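The Pig Problem

At Pleltden, a student robotics club is learning how hard it is to tidy up

Ask the members of the Pleltden student robotics club what they are building and you will get two answers. The one on the grant application mentions manipulation, generalization and household assistance. The one you hear at the back of the room, usually through a mouthful of vending-machine pretzels, is that they are teaching an arm to put pigs on a shelf.

Both are true, and the second is harder than it sounds.

The club meets at four in the afternoon, an hour at which the rest of the engineering building has lost interest in engineering. Lenka Trnka, a third-year student and the nearest thing the club has to a captain, gets there first to turn things on in the right order. There is a wrong order. It was discovered in December, and it cost them two motors and most of the goodwill of the department that lent them.

The task comes from the Amaner Challenge, a student competition whose rule book runs longer than some of the theses in the hallway display case. Teams are given a domestic mess and asked to clear it up with a robot. Other categories involve dishes, or folding, or a dreaded thing with shoelaces. Pleltden drew Toys.

"We were thrilled," says Trnka. "We thought we'd got the baby one."

They had not. A toy is designed to be grabbed by a two-year-old, who has excellent hands and no plan. The club's arm has a plan and terrible hands. It owns two fingers, which open and close, and it views the world through a small camera mounted just behind them, so that it spends its working life looking at whatever it is about to knock over.

The pigs are the main offenders. They are pink, round and squishy-looking, and from most angles a pig offers nothing you would call a handle. Close the fingers too far forward and you have it by the snout. Close them too far back and it leaves. The vehicles have decent flat sides, at least until they roll over, and then it's all wheels.

Progress is measured in demonstrations. A student steers the arm through the job by hand, the computer records it, and after enough of these the model is supposed to get the idea. The club has 314 recordings so far. The team from Umeria, who won last year and are not shy about it, are said to have 2,000.

"They have a bigger room," says Radek Štěpánek, who writes most of the club's software and keeps a close eye on Umeria's. "They also have a couch. I'm told there's a couch."

Štěpánek's pet theory is that the pigs should be done first, while everyone's concentration is fresh, and the vehicles left for later. Trnka prefers to start with whatever is closest. They have agreed to record it both ways and let the model decide, an arrangement that has kept the peace and doubled the workload.

On the afternoon I visit, the pigs have the upper hand. Three of them are up on the shelf in a tidy row, snouts to the front, with the look of a jury that has already made up its mind. A fourth is lying on the table below with the truck and the pink car, both on their sides, and the fingers are down at the car. Conversation stops. Somebody's phone buzzes and is glared at.

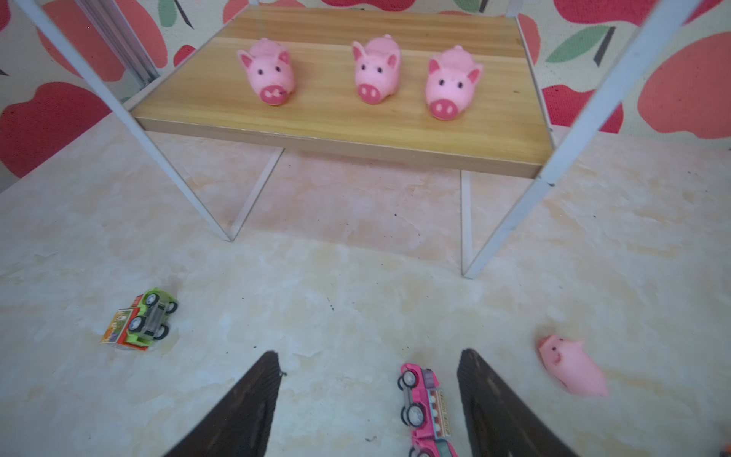
Thinking like a snout

What surprised me most was how much of the club's time goes into arguing about pigs as a matter of principle. When is a pig on a shelf? The Amaner rule book says "stably placed," and Štěpánek has written to the organizers to ask whether a pig facing the wall counts. They replied that orientation would be at the judges' discretion. He has printed this out and taped it over his desk, beside a bus schedule.

Trnka takes the practical view that a pig facing forward can't cost you points, so they may as well all face forward. It adds a turn of the wrist to every placement. New members hate the turn of the wrist. By their second month they're defending it to newer members.

The control program is called Symonenko, a name chosen by a founder who graduated without telling anyone why. It crashes less than it used to. When it does crash, the arm holds perfectly still, pig and all, and someone has to go over and take the thing out of its grip, which everyone does quite gently.

The competition is still a term away. Trnka would like another few hundred recordings before then, and a spare set of finger pads. Štěpánek would like a couch.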